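Kitchen & Tableware > Care and Storage
Thread: Gray foot rings on glazed bowls, and rack or bin for draining

dosoldale_kiln
Original post

I have a set of everyday bowls, all glazed except the foot. The glazed part gives no trouble. The foot ring picks up a gray tone on the inside face, and it comes back within a couple of weeks after cleaning. I handle a lot of mixed tableware, ceramic and otherwise, and the ceramic pieces are the only ones that do this.

Current routine: wash by hand, medium-hard water, ordinary dish liquid, rinse, drain, stack. Room is heated and stays at a steady humidity. I have tried baking soda paste (slight improvement) and a melamine sponge (better, but it drags on the bare clay and wears down fast). I have not tried oxygen bleach yet.

Bowl is one of the patterned ones. The decoration stops short of the foot and there is a plain white band between them, so I can scrub in that area without worrying about the pattern.

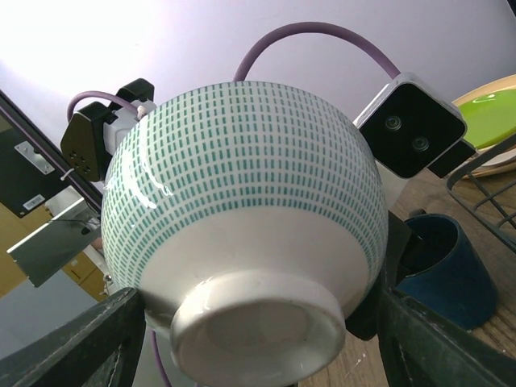
Foot ring, green-dash bowl. Note the grayish smudging inside the ring.

Two questions. Is this absorbed dirt or surface transfer? And does it matter how the bowls are drained? I alternate between a wire rack and a clear plastic bin.

Bima_T
Reply 1

Surface transfer, most likely. Bare clay on a foot ring is abrasive even when it looks smooth. It takes material off whatever it slides across: sink strainers, other plates, a metal rack, a stainless counter. Metal gives you exactly that gray.

Test: rub a dry pencil eraser on one spot. If it lightens, the deposit is sitting on the surface. If there is no change, use a paste cleanser with a mild acid, leave it 2 minutes, rinse well. Acid removes metal marks that soap will not touch.

jasar_m
Reply 2

I disagree on the mechanism. Metal marks come out as lines or arcs. A general smudge on the inner face of the ring, where nothing slides, is more likely to be water held in the recess that dries there and leaves whatever was in it. The outer face of the ring gets wiped and the inner face does not.

When a bowl drains upside down, the recess inside the foot points up and becomes a small dish. It holds rinse water until it evaporates. I weighed one of mine before and after blotting that spot and got 9 grams of water out of a medium bowl. If that dries in place every day you will get a deposit.

Bima_T
Reply 3

9 grams is plausible for a deep foot. It does not explain gray. Evaporated hard water is white.

jasar_m
Reply 4

White on glaze. On porous clay with a trace of soap and grease in it, the scale goes gray. I have seen it on restaurant ware.

Özkan
Reply 5

Both can be true. Please do the eraser test before we go another page on this.

On the second question: what is the bin, and does it have any drainage? A solid-bottomed bin is a poor place for anything that still has water on it.

dosoldale_kiln
Reply 6

Eraser test done on three spots. Two lightened, one did not. So I suppose you each get something.

The bin is clear plastic, rectangular, thin walls. No drain holes. I use it for sorting and carrying, and things end up sitting in it. Typical load: a plate leaning toward the back, a bowl, and a cup tucked in behind the bowl. Plates that don't fit stay out on the table, like the peach one with the branch pattern.

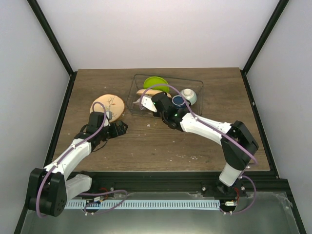

Re: Bin loading

Özkan
Reply 7

Thanks, that answers it. Some points on the bin, for anyone using one the same way.

The lime-green plate is tilted, and I would keep it like that. A tilted plate sheds water to one edge. The trouble is where the water goes: with a solid floor it spreads under the next piece, and a bare foot standing in a film of water will draw it up. Put a folded towel or a slotted mat on the floor of the bin, and change it when it is damp.

Leave a gap between the cup and the bowl as well. Two curved walls close together hold a bead of water at the contact point for a long time. A finger's width is enough.

The bin is fine for dry goods. I would not drain in it.

Lyle Marchetti
Reply 8

Moving this along to the rack, because I think it matters more than the bin. I ran a small comparison last October with bowls from one batch. Half drained on bare wire, half on wire with silicone sleeves over the contact points. Same water, same soap, same shelf. After 17 wash cycles the bare wire group had visible marks on the foot ring. The sleeved group had faint discoloration inside the ring and nothing on the bottom edge.

That supports Bima on the edge and Jasar on the recess. It is a small sample and I did not control for how hard each piece was set down.

jasar_m
Reply 9

What was the wire? Coated or plain? A coated rack should not mark anything until the coating fails.

Lyle Marchetti
Reply 10

Plain steel for both. I agree that a sound coating changes the result. Check the tips of the dividers first, since they wear through before the long runs do.

dosoldale_kiln
Reply 11

Mine is a black wire rack with divider slots. Whether it is coated or painted I can't say. I'll look at the divider tips tonight. The other half of the arrangement, for completeness:
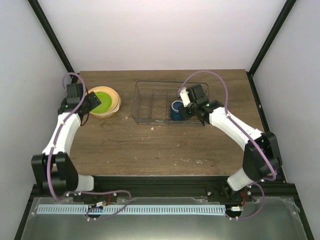 Rack position affects drying time more than rack material does, and I would settle that before buying sleeves. I timed it over a week. Bowls set between dividers with the opening angled down were dry to the touch in nearly 12 hours, recess included. Bowls set flat on the rack floor still had water in the foot the next morning. Mugs are easier to place, and the dark blue one goes at the right end so the rest of the slots are free for plates. Nesting is the bad habit here. The peach-rimmed bowl on the left, with the bright green inside it, is how I tend to leave bowls out on the table, and I can see that any water between two nested rims has nowhere to go. I should also wipe down in front of the rack before setting anything there, given the crumbs. Grit under a bare foot scratches the tabletop and works into the clay.

Bima_T
Reply 12

Agreed on nesting. If you have to stack them, put a sheet of paper towel between the pieces for the first day. It wicks the contact line and also keeps the foot of the upper piece off the glaze of the lower one. Unground feet will scratch a glazed interior.

On that subject, you can smooth the foot. Wet silicon carbide paper, 400 grit then 600, a minute or so each, always wet so there is no dust. A smoother ring picks up less metal and cleans more easily.

Özkan
Reply 13

I would not sand tableware that is in good condition. You open up fresh clay body and the ring may stain faster until it is fully smooth. Blot the recess, keep the piece tilted, and use the acid cleanser once a month. Cheaper and reversible.

Bima_T
Reply 14

Potters sand feet as routine finishing. It is not a risky operation.

Özkan
Reply 15

On new ware, before use, yes. On ware that has already taken up grease I have had worse results after sanding. Try it on one piece and leave the others alone.

dosoldale_kiln
Reply 16

I'll do one bowl sanded and one with cleanser only, and leave a third as it is. All three in the divider slots, opening down, recess blotted. Divider tips checked: two are down to bare metal on the side I use most, so those get sleeves first.

Lyle Marchetti
Reply 17

Mark the three bowls before you start. Pencil on the bare clay survives a surprising number of washes, but take a note of the positions too.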